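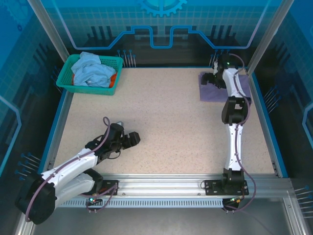 One subscriber wrote that the small basket she had ordered for her hall closet was "a basket and nothing more," and asked whether a review of such an article was worth the space. The department considers that it is. Small open baskets are bought in quantity by households, schools and clinics, and are seldom compared with any care.

The Mornix tabletop basket is a plastic basket in teal-green with a latticed rim. It is sold for sorting cloths, napkins and small items of clothing. The department kept 20 of them in daily use through June, chiefly for cleaning cloths awaiting the wash.

Capacity is adequate. A cloth dropped in without folding tends to rise above the rim, and users who want a neat shelf should fold first. Two cloths of ordinary size may be kept together, although the lower one is then difficult to identify without lifting the upper. The openwork rim gives a secure grip and wipes clean easily. Thin fabrics occasionally caught on it when pulled out in haste; no cloth was torn.

The basket was compared with the Vida, a solid-walled model of similar size. The Vida hides its contents better but held dampness longer. The Nekside has a lid, which most staff left off by the second week.

Two shortcomings should be recorded. The Mornix has no place for a label, and it slides on smooth shelving when nearly empty. The manufacturer offers no liner.

The basket is recommended for open shelves and tables. It is not recommended for storing items that must be kept free of dust.

Reviewed 7/30/26

Recent reviews
Prisitz Folding Drying Rack
Vida Shelf Bin, Solid Wall
Nekside Lidded Box
Cotton Cleaning Cloths, Pack of 100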